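Small vacuum, small house

Jul 11, 2020

We have had the blue handheld since February, and I said I would write something once it had been used properly. It has now done the stairs, the car, the inside of the airing cupboard and most of a bag of compost that went over in the back porch, so I think that counts.

Some background first. Our house in Bramwell is narrow and tall, with the stairs going up the middle and a turn halfway. We own an upright vacuum, an Irum, which came with us from the last place. It is a good machine for the bedrooms and a bad one for everything else. It weighs a lot, the hose is short, and the only socket near the stairs is behind the coat rack. For years I did the stairs with a dustpan and a stiff brush, and I did them less often than I should have.

Then there is the kitchen. The floor is tiled and the units stand on little legs with a gap underneath, because whoever fitted them never put the kickboards on. Crumbs go under there and stay. Rice is the worst. I have swept rice out from under those units that I have no memory of cooking.

So in February I bought a cordless handheld from Gralton, the hardware shop by the station, reduced because the box had been opened. It cost 40 pounds. There was a dearer one next to it at 80, with a long tube and a floor head, but I didn't want another thing to stand in the hall. I wanted something to keep on a shelf and pick up with one hand.

What I use it for

The stairs, mainly. I start at the top and come down backwards, one tread at a time, and I can do the whole flight and both landings in one go. The corners of the treads are where the fluff collects and the narrow nozzle gets right in. If the carpet is bad I go over it first with the stiff brush to lift the hair, then vacuum what comes up. I still use the Irum on the top landing when it is up there anyway.

After that, the kitchen. I use it after breakfast for the toaster corner and round the legs of the table. It will go under the units as far as my arm will, lying on the floor with my cheek on the tiles. I do that once a month or so and I don't enjoy it.

The car gets done when I remember. The handheld is good on the seats and poor on the mats, where the grit works down into the pile and needs something stronger. I take the mats out and beat them against the wall.

It has also turned out to be the best thing for window tracks. We have sliding windows at the back and the bottom runner fills up with dead flies and black dust. I used to do it with a damp cloth over a knife, which made mud. Now I vacuum it dry and wipe it afterwards, and it takes no time.

What it is like to handle

The body is a bright, shiny blue, which I would not have picked, but it does mean I can find it. The handle is thick and black with a matte finish, and it is wide enough that I can get my whole hand round it with a rubber glove on. I have small hands and had worried about that. It tips forward slightly when the dust cup is full.

At the side there is a round grille with rows of little slots for the vents. The slots pick up fluff. I didn't notice for the first few weeks, and then one evening I saw they had a grey fur on them, and since then I have gone over them with an old toothbrush whenever I empty the cup. There is a dark rubbery ring round the rim of the grille too, and dust sits along the edge of it in the same way.

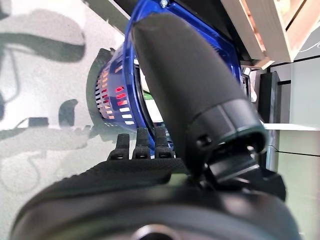 Cleaning it

The instructions give one line to this, so I worked out my own way of doing it. It takes 20 minutes if I do it properly and I try to do it every few weeks.

I take it outside, or at least to the back step. The dust cup comes off and gets emptied into the outside bin, then tapped on the edge to shift the fine stuff. Ours goes in the sink after that, in warm water with a drop of washing-up liquid, and I leave it upside down on the rack overnight. It has to be completely dry before it goes back on. I put it back damp once and the dust turned to a paste that I had to dig out with a spoon handle.

The filter I don't wash with soap. I knock it against the wall, rinse it under the cold tap until the water is clear, and put it on the windowsill for a full day. In cold weather I give it two days. I bought a spare so there is always a dry one, and I would do that from the start if I were buying again.

For the outside, the toothbrush first, round the slots and along the rubber, always brushing away from the vents. Then a cloth wrung out until it is barely damp for the blue plastic, which shows every fingerprint. The handle just needs a wipe. I don't spray anything on it.

The nozzle gets blocked more than any other part. Long hair winds round the inside lip and then everything else catches on the hair. A crochet hook fetches it out.

The shelf

It took me longer to decide where to keep it than to choose it. First it lived on top of the fridge, where I couldn't reach it. Then on the kitchen worktop, where it was in the way of the bread bin. It is now on the middle shelf of the cupboard under the stairs, with the charger lead coming through a hole I drilled in the back of the shelf.

To make room I had to empty the whole cupboard, which was overdue. Out came two broken umbrellas, a box of tiles from the bathroom, a picnic rug with moth in it, and a Fistotness carpet sweeper that belonged to the people before us. I tried the sweeper on the hall runner and it still worked, after a fashion, so it has gone up to the attic room, where there is a rug and not much mess.

The cupboard now has cloths and dusters on the top shelf, the handheld and its nozzles in the middle, and shoe polish and light bulbs at the bottom. The nozzles are in an old loaf tin so they don't roll about.

What I don't like

The noise, for a start. It has a high whine and I don't use it before anyone else is up.

The battery is fine for the stairs or for the kitchen but won't manage both, so I have to plan a bit. If I forget to put it back on charge I find out halfway down the next flight. The cup is small. On a heavy day in the car I empty it three times.

It also isn't strong enough for cat litter, which I tried at my sister's house. The litter rattled about in the nozzle and fell out again when I lifted it. She went and got a dustpan.

Would I pay the full price? I think it would have been 50 without the open box, and yes, I would, for the stairs alone. The long one at 80 might suit a flat with hard floors all through. For us it would have ended up leaning on the coat rack beside the Irum.

Next job is the loft hatch and the shelf above it, which has not been touched since we moved in. I have bought a longer charger lead.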